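Progress update, January — two-arm dish handling, data collection

Hi Folasade,

Pejman said you wanted the long version this time, so get comfortable. This covers the kitchen tasks only; Macarena is writing up the drawer and cloth work separately and you should have hers by Sunday.

We set out to record 400 usable demonstrations of dish rack handling and we have 300. I know that's short of what I promised in the Gratden proposal, and I'd love to blame shipping, but most of the gap is me changing my mind about the instructions partway in. The first 18 episodes went in the bin because Tanko and I were teaching two different tasks without knowing it. He was passing the dish from one arm to the other, and I was holding it with both arms the whole way. Both are fine things to learn! Mixed together under one label, they gave us a policy that dithered over the rack and then let go.

So we rewrote the instruction sheet. Two arms on the dish, bring it together to the rack, release one side and then the other. Anything with a handoff gets its own label now (we call it "pass") and lives in its own folder. Garba went back through the older recordings and relabeled them one at a time, which took him most of a week and a great deal of coffee, and I would like it noted somewhere official that he did it without being asked twice.

The dishes themselves have been more of an education than I expected. Plain round bowls are easy to teach. The wavy-edged dish is a pain, and I've grown fond of it. Depending on where the fingertips land on the rim, it can twist as you lift, and the person driving the arms corrects for that without thinking. We want those corrections in the data, so I've stopped throwing out episodes just for being slow or a bit ugly. If the dish ends up where it should and nothing got banged, it stays in.

We also vary what's already in the rack before each take. Early on we always started with it empty, and the Rarkus model learned, quite sensibly, that racks are empty. Now the start layouts come off a shuffled list, with bowls in different spots and some of them upside down. It makes resetting slower. An afternoon session used to feel breezy and now it feels like doing dishes, which I suppose is fair.

Problems: cable routing, again. A loop that's comfortable with the arm tucked in can pull when it reaches, so Tanko retied both arms and added a stretch test to the morning checklist. We lost one full day to a time offset between the two wrist streams. It's fixed, and the Chukwu loader now refuses any episode where they disagree, loudly, so we'll hear about it before lunch instead of a week later.

What I need from you: a yes on 8 more recording days in the Urkport lab, and a decision on whether glass is in scope this year. I'd vote no. We don't have a single transparent dish in the set and I'd rather finish the opaque ones properly first. If the days come through, the remaining episodes should go mostly to the wavy dish and to crowded racks, where the current policy is weakest.

Call me any afternoon if something in here worries you. Mornings I'm usually on the arms.

Recent updates
Drawer and cloth tasks: interim notes
Relabeling guide, second version
Urkport lab: booking and access
Wrist stream timing fix
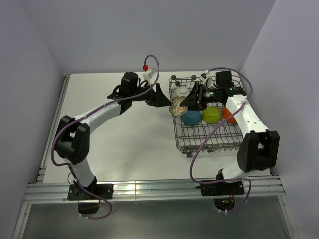

Both grippers at the wavy dish, left side of the rack, with four bowls already in.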